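Ticket: corded phone on the round table, no dial tone
Site: Ustton, ground floor hall
Status: open again
Category: furniture and fittings / phones

Entry 1

Reported by the front desk. The white desk phone gives no tone when the handset is lifted. The reporter says it "worked in March." I would like to know who tested it in March, as there is no note of it anywhere in this log. Asked the desk to check that the cord between the base and the handset was pushed in at both ends. Reply: "yes, it's fine." Asked whether they had looked or were just saying so. No reply to that.

Entry 2

Desk says they have now looked. Cord clicked in at both ends. Still no tone. They also ask whether the phone could be swapped for a Zorno cordless, which somebody saw in a catalog with a claimed range of 1,000 feet. I don't believe the range, and I don't believe a new phone will help if the wall jack is dead. Swap request parked until the jack has been tested.

Entry 3

Tested the jack by the column with a known good phone from the office. Tone came up right away. So the jack is good, or it was good for the minute I stood there. Plugged the white phone into the same jack with the same line cord: nothing. Changed to a 6 foot line cord from the spares box: tone. Marked the old cord as bad, threw it out, and closed the ticket. Put the phone back on the green table with the handset off to the side so the desk would see it had been worked on.

Entry 4

Reopened by the desk. "Handset is off the hook, phone must be broken again." A phone with the handset lying next to the keypad is not broken, it is off the hook. Asked them to put the handset back, wait, and lift it again. Also asked for the table to be kept for the phone and nothing else, as I am tired of moving other people's stuff to get at the keypad.
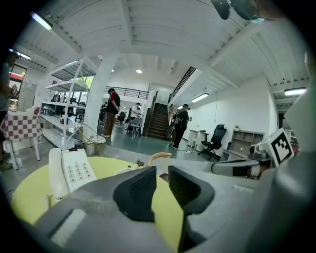
USTTON, May 29, 2020

Entry 5

Table is still shared, as expected. The handset was beside the keypad again and there was a small brown thing in the middle of the table that has nothing to do with phones. I have left it where it was. If it belongs to you, please take it away.

The desk now says the tone is there but "comes and goes." I lifted the handset 4 times and had tone every time. I am not saying the fault isn't real. I am saying I have not heard it, and "comes and goes" has been used on this site for everything from the ceiling lights to the heating.

Things I have been told, and what I make of them:

The table wobbles and shakes the plug loose. The plug has a clip on it. I pulled on it and it held.

The line runs too close to the lights. Possible, I suppose, but that would give a hum, and no one has reported a hum.

The Grotero line splitter is to blame. This one I can't rule out. It was put in before my time, there is no paperwork for it, and the phone has only ever acted up with the splitter in the line. Taken out today. Phone is now straight into the wall.

Entry 6

Quote came in for replacing the phone and the splitter together: $195, fitting included. Not approved. I can't see paying that before we know which of the two is at fault, if either is. The quote also lists "site survey," and I have already surveyed the site by standing next to the table.

To the desk: next time the tone drops, please write down the time, leave the line cord plugged in, and don't move the phone to the checkered tablecloth. There is no jack over there. The white shelving has empty tiers if you need somewhere to put things down.

Ticket stays open until I get either a written time or two weeks of quiet. Splitter is in the spares box with a tag on it. Please do not put it back in.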